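Durnis, the turn-based strategy game from Mornero, moves to version 7 this September. The main change is to pathfinding: units now plan their whole route when an order is given, and recheck it only if a tile on that route changes.

Lead programmer Keerthana Mathew puts the saving at 74 per cent of processor time on the largest maps - those with 1,432 tiles or more.

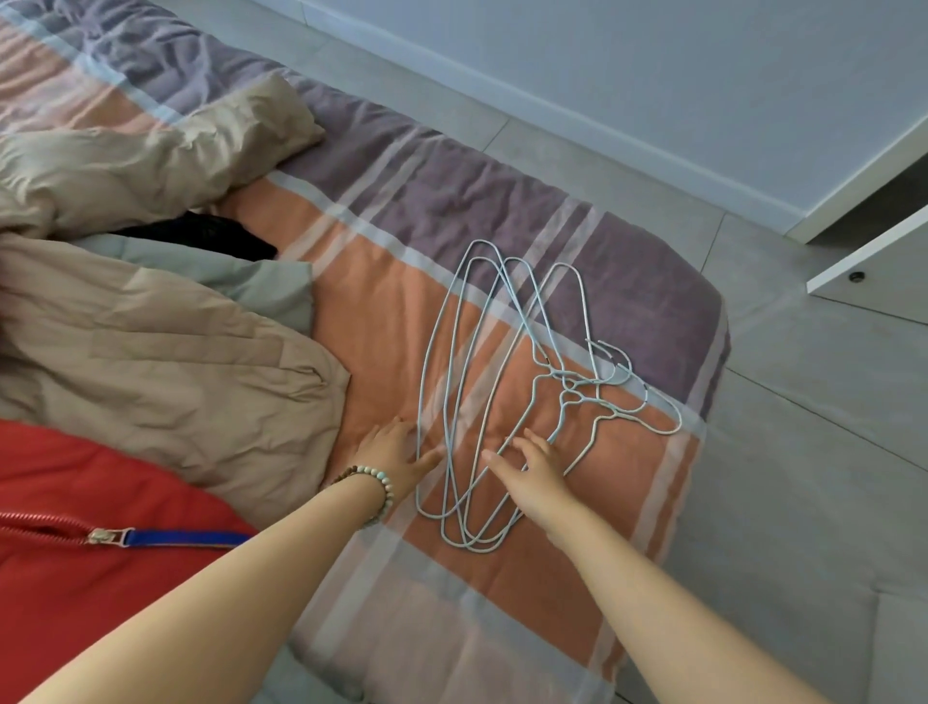 Older saves will load, but any orders still queued in them are dropped and must be given again. Replays recorded before the update will need the old build, which stays available as a separate download.

Multiplayer testing is being run by Joon-young Shin and lasts about 3 weeks. Matches between old and new versions are blocked at the lobby.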